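The case for the messy table

Jayanthi Poojary has been telling people to stop tidying for eight years, and she charges them for it. Her one-woman business, Parkari, sends her into flats and spare bedrooms to look at where people work. She then writes a short report, which in most cases tells them to leave things where they are.

I went along with my doubts. I have sat through enough organizing advice to know that it comes back around every few seasons with a new name on it, and "leave it alone" sounded like a fine way to bill for 38 minutes of sitting in somebody's kitchen.

"It's a fair thing to say," she says when I put this to her. "Some clients do feel a bit robbed. They wanted labelled bins."

Her argument is that the things on a table are there for a purpose, even the silly ones, and that moving them into a drawer only means buying them again in December. She calls the spread of objects within arm's reach "the ring". Anything in the ring for 30 days has earned its spot. I asked where the 30 came from. She laughed and said she made it up, and that 28 would have done just as well.

What about dust? "Wipe around it." What about people who can't think with clutter in front of them? She grants that they exist. "I'm not one of them, so I probably underestimate how many there are."

I wasn't satisfied with that, and said so. A method that works for those it works for isn't much of a method. She shrugged and poured more tea.

She is harder to argue with on the subject of round tables. Everybody in her trade dislikes them for desk work, because a keyboard sits badly against a curve and papers slide off the side. Poojary recommends them anyway. With a rectangle, she says, people line things up along the back and forget them. A round top has no back row, so the pens end up near the cup and the book ends up in the middle, where it may even get opened.

Her favourite exhibit is a round table with a light wood top, and she is fond of it to a degree I found puzzling.

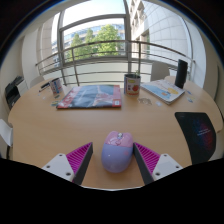 A pink and lavender mouse, a strawberry tin, a picture book and a few stray stickers share the tabletop.

"Tell me what you'd take away," she says. I said the stickers, straight off. She had expected that. Stickers, in her view, are the best sign that a person likes sitting at a table, and the first thing a professional organizer throws in the bin. I tried the tin can next, and was told that it has a plant in it. The speaker I let go without a fight.

I did ask why the mouse was out on the bare wood when there was a mousepad right there on the same table. "Now that," she said, "I would put in the report."

Whether any of this is worth paying for I still can't say. She couldn't offer me figures on how clients get on afterward, and admitted she rarely calls them back. My own desk got the once-over before she left. She moved one stapler a hand's width to the left, and I have since moved it back.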